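3.2 Collection of demonstrations

Demonstrations for the Wihongi task set were gathered by remote control, with a person directing the arm and hand through each step of handling small goods at a counter. An open cardboard box with several compartments served as a fixed landmark on the table. The operator was free to choose the grasp, and recordings were kept whether or not the first attempt was clean. In total, 1,596 demonstrations were recorded, of which 1,189 were retained for training.

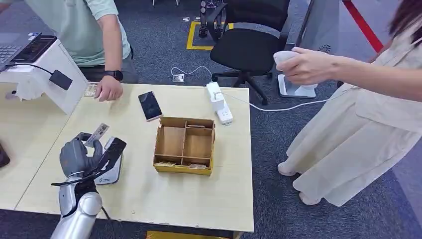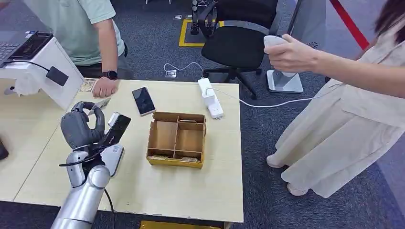
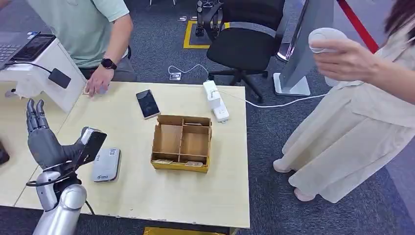 Figure 2. The multi-fingered hand at the table during work on the task set. First panel: a small white card is held between thumb and fingers.

In comments on an earlier draft, Hamish Hoani objected that remote control hides contact forces from the operator, and that guiding the arm by hand would give better examples of thin objects. We accept the point in part. Guiding by hand was used in the Nevow trials, but the teacher's arm often blocked the head camera. A mixed procedure is described in Section 4.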